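Nesell Opens Booking for Restored Railcar Service at Skondthorpe

Heritage operator Nesell will run railcar 2346 on the Skondthorpe branch from March, the first regular passenger trains on the line's upper section in a generation.

The railcar seats 108 and will make up to 13 round trips a week. 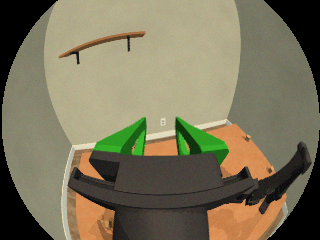
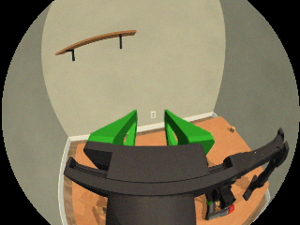
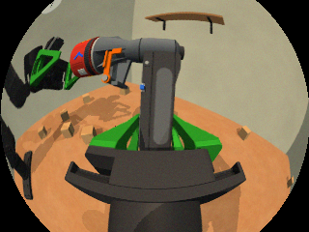

About the railcar

Railcar 2346 was one of a small batch built for light branch traffic. It was withdrawn when the line closed to passengers and stood in a siding until Nesell bought it in 2000. Caltel rebuilt the engine and final drive, and Ruangrit supplied new wheelsets and brake gear. The driving cabs keep their original layout.

"The railcar was always meant for a line like this one - short, steep and not very busy," said Huguette Turcotte, operations manager at Nesell. "Our drivers have been training on it through the winter and we are ready to carry passengers."

Timetable and tickets

The first train leaves Skondthorpe at 9:40 a.m. There is no service on Tuesday, when the railcar is in the shed for inspection. Bicycles are carried in the rear vestibule if space allows. Day tickets are sold at Skondthorpe station and on board, and groups should book ahead through the Nesell ticket office.

Media contact

Huguette Turcotte, Nesell, Station Yard, Skondthorpe. Press rides can be arranged on request.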